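Workshop Robotics, Session 5 Handout: Grippers You Hold in Your Hand
Dae-han Moon, Kirkthorpe shared workshop
4/3/20

Okay, so last time we left off with jaws that closed crooked, and a lot of you went home and kept fiddling (I got the emails!). Most of those problems come from the same place, so let's start there.

If one finger moves first and the other one catches up, you've got slop in the linkage. Take the pins out and look at the holes. Mine had gone oval on the first Cumine body I printed, and I kept blaming the spring for weeks. Drill them out, press in a sleeve, put it back together dry and only then add grease. Please don't glue anything yet.

Pads next. I'm a big believer in soft pads and you'll hear me go on about it. A hard finger touches a round thing in two tiny spots and the thing spins away from you. Foam or rubber gives a little, so you get a patch of contact and you can squeeze less. Cut your pad a hair too long and trim it on the finger. If it peels, the plastic was greasy, so wipe it down and try again.

Markers. The black-and-white squares have to go on flat, and I mean flat, with no bubble under the middle. Matte paper only! Glossy paper picks up the ceiling lights and the tracker loses the square just when you tilt your wrist. Leave a white border around it too. People love to trim that off and then wonder why the Khurana software can't find anything.

Now, where to practice. A bench with three wooden blocks on it tells you very little. I like a sink and a countertop, with bottles and a cup standing close enough together that you have to steer around one to reach another, and cabinet doors below if you can get them.

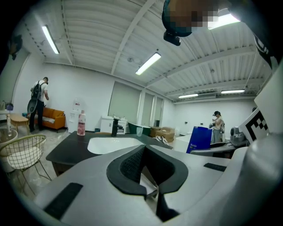
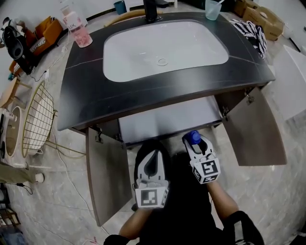
Bottle caps are my favorite thing to practice on, by the way. They're small, they roll, and you find out in a minute if your fingertips meet. Start with the cap lying on its flat side. Then stand it on its edge and see how you do (badly, at first, and that's fine). Go slow on the approach and quick on the lift, and keep your elbow loose or you'll shake the whole recording.

For next time:

Do 14 pickups with each hand and write down which ones slipped and where on the pad the object was sitting.
Bring your Fukance spring kit, all of it, including the stiff ones you swore you'd never use.
400 grit sandpaper, one sheet each.
Read the linkage pages in the old machinist's book on the shelf by the lathe. It's from 1940 and the drawings are still better than mine.

We'll start with the left-hand units, so have those charged.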